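Tededura Photo Keeper Box, Large
Sold by Vitidport

I started making these boxes after my great-aunt's pictures landed on my kitchen floor in three grocery bags. Army snapshots, school portraits, a whole run of people standing next to cars, all mixed in with gas bills and a church bulletin. I looked for something decent to put them in and everything was either flimsy or priced for a museum, so I drew up my own and got Wilfredo Aquino at the Sellthorpe shop to cut the first batch. We've been selling them ever since.

What you get

The Large holds more than 70 prints in sleeves, and a good many more if you leave the sleeves off (please don't, though!). It comes with 6 tabbed dividers, 2 pencils and a pad of index slips. The board is acid-free all the way through and the corners are metal. The lid drops down over the full height of the box, which keeps the dust out and means you can stack them.

It takes prints up to five by seven. If yours are bigger, or you have those big cardboard studio mounts, you want the Tijani flat box, which opens on the long side. People order the wrong one all the time and I always swap it, but you'll save yourself the postage if you measure first.

How I use mine

I sort by person first and by year second. Other people swear by years, and Uchenna Amadi, who packs the orders, thinks I'm nuts. But I hardly ever know the year! I do usually know the face, or at least the ears. Each divider gets a family name, and the slips go in front of any picture where I've worked out who's who. Write on the slip and leave the back of the photo alone, or if you have to write on the photo, use the pencil and go easy. Ballpoint comes through, and I have a very nice wedding group with "Sellthorpe??" pressed right across the bride to prove it.

Negatives go in their own box. I keep mine in a Small at the back of the closet shelf, well away from the water heater.

Colors and sizes

Gray, dark green or the natural tan. The green is a touch darker than last year's – we changed board supplier in September – so if you're matching an older set, send me a note before you order and I'll check what's left on the shelf. Small, Large and the Tijani flat all come in the same three colors.

Shipping and returns

Boxes ship flat and you fold them up yourself. It takes a couple of minutes, and the instruction sheet is on the inside of the wrapper, so don't throw that out. Returns are fine for 3 weeks as long as it hasn't been folded. Extra dividers and slip pads are sold separately – just ask for Rezaul Begum when you write in, he handles the small orders.

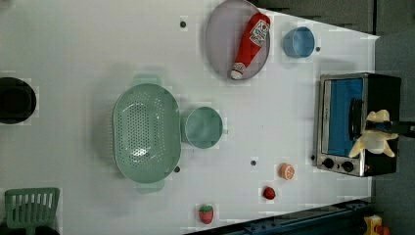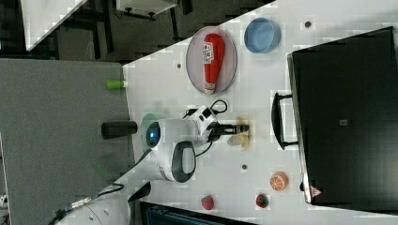 Ketchup bottle on the oval plate, both pictures.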